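News from the teaching bench in Pastthorpe

2019-10-02

Since the summer our small group at Jadolis is teaching a robot arm to do board work, and many members asked how it goes. I will try to give a short report.

The method is simple to explain. One person holds the control handle, the arm follows the hand, and every movement is recorded. Later the program learns from these recordings. We call one recording a "pass". Until now we have 244 good passes, and we want to reach 300 before December.

The first weeks were difficult for us. When you move your own hand, you feel at once if a part sits crooked. With the handle you feel almost nothing, so you must look at the small picture from the wrist and go slowly. Issa Matar, who has the most patience of all of us, made the rule that each operator stops after 12 passes and gives the handle to the next person. After this rule the recordings became much more even.

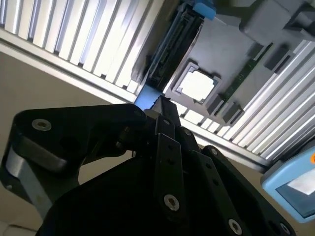
The approach to the part is where most of our time goes. If the operator comes in too fast and corrects at the last moment, the robot will learn the correction too, and it will repeat it even when it is not needed. So we ask everybody to pause a little before the contact, then to move in one line. A pass with a clear pause is worth more to us than a quick one.

We also changed the names of the files. Before, each person wrote what he liked, and Zein spent a whole evening to sort them. Now the name has the operator, the task and the number, in this order. Please keep it like this.

At the moment we have 4 trained operators. The next introduction will be held in the Viltia room, and beginners are welcome - you do not need to know programming, only to have a calm hand. If you want to come, please write your name on the list at the door.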